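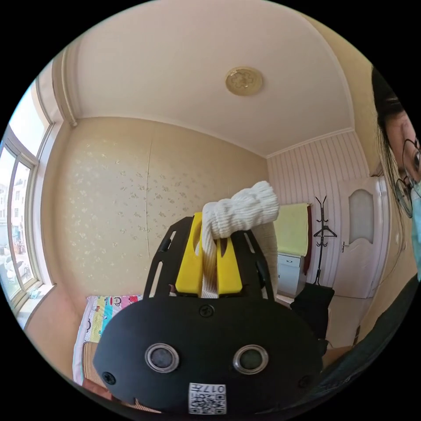
Vira Dovhaniuk told me over coffee that she'd believe in home robots the day one could make a kid's bed without being asked twice. Fair! (Pause, let them laugh.)

So that's my test for tonight – the bedroom. I work on shop-floor stuff at Zadon, where we get the same part in the same tray all shift long, and our arm there still fumbles up to 40 picks a day. Now give it a braided rope. Thick, soft, a knot on top, and it hangs differently every time you grab it. Closing the jaws on it is the easy bit. Knowing where the other end went, that's where we all get stuck.

Next slide, the Falness numbers. We ran 200 tries at folding a bedspread and I counted 10 I'd have shown my mother. Say that slowly.

Ask the room: who'd pay for this today? Wait for hands.

Then the good news – wiping, sorting and fetching are coming along nicely, and I'm pretty excited about fetching! Go to the Oyewole clip, sound off, and take questions while it plays.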